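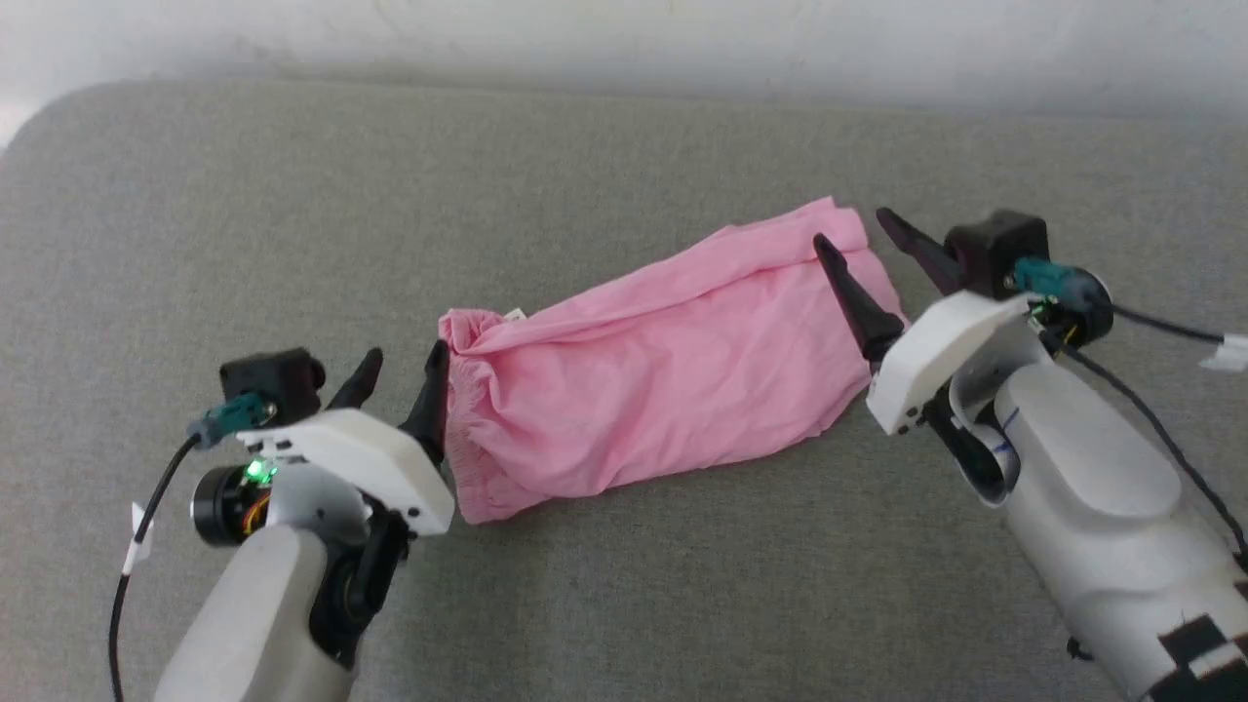

Odus Opens Winter Clothing Drive in Mideck

MIDECK, November – Odus, the children's clothing exchange run from the Gajdoš building, is now taking donations for its winter drive. The group plans to hand out 400 bags of clothes to families in Mideck and Celtov before the end of the year.

Pants, sleepwear and warm tops are needed most, in sizes from newborn to age eight. Items should be washed and free of holes. Worn elastic is fine – the sewing table replaced 74 waistbands last winter and has stock for more. Please leave size labels in, as everything is sorted by the tag first and by color later.

Clothes do not need to be ironed. Donors are asked to fold pants lengthwise and roll them, so that more fit in each bag. Coats and shoes cannot be accepted at this location.

Drop-off is at the side entrance from 9 a.m. to 4 p.m. Celtov residents may use the bin at the Celtov library, which holds 80 bags and is emptied every evening.

Families who want to receive a bag can sign up at the Odus front desk. No proof of income is required.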